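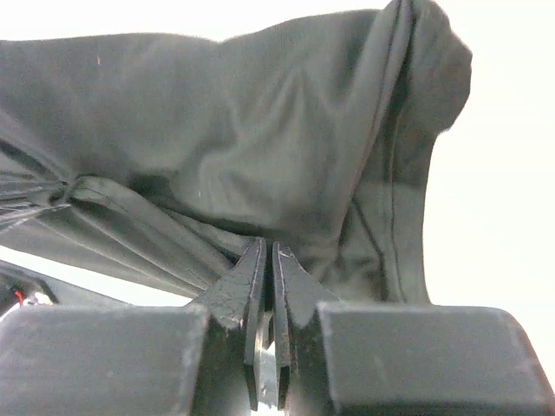 Dark grey cloth with a stitched seam.

Fisholm Episode Guide – data card

Plot summaries, cast lists and story tags for Fisholm, the long-running harbour soap set in the town of Woston. If you love soaps and you love tidy tables, come on in!

What you get
493 episodes, one row each, in episodes.csv
21 story tags (secret twin, wedding called off, back from the dead and so on)
8 families, with a file of who is related to whom. The Patwary file is enormous, and I loved every minute of making it.

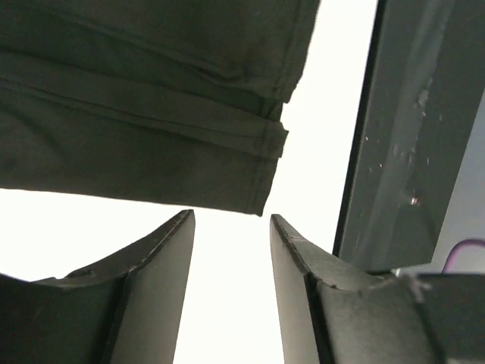

Photo: Fisholm Episode Guide, CC BY 4.0

How the tags work
An episode can carry up to 3 tags. A recast role keeps the same character ID, so you can follow one character through every change of actor – great fun with the Vement brothers. Dream episodes are marked "dream" and left out of the family file.

Known gaps
The early summaries are short, some only a line. Guest parts with no name in the credits are missing. Spoilers are everywhere, so watch first if you mind!

Updates
18th February: fixed the marriage dates for the Vement family and added the flashback tag. The next big batch is due in June, with the whole hotel fire story in it.

Spotted a mistake? Please open an issue and give the episode number.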